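Old Mill Museum at Allska: visitor questions

Is the mill really from 1165?
The sign says so. The oldest paper that mentions a mill at Allska is far later, and we would not bet on the sign. 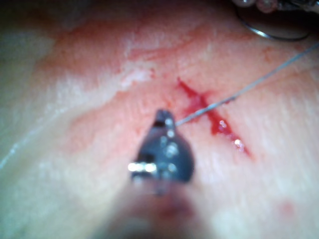

1 min read

Was it moved here from Josanel?
The wheelhouse was, beam by beam. The granary is often said to have come too – we have seen no proof.

Does the wheel still turn?
On open days in June, if the stream is high enough. Don't plan a trip on it.

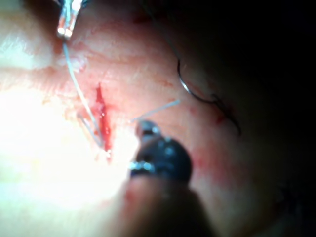
Filed under: Tickets & Access

Is the 8-stop audio tour worth it?
Stops on the Duverent millers are good. The ghost story is padding.

Can I walk from Akl?
The leaflet calls it an easy 800 yards. It is uphill, and it feels longer.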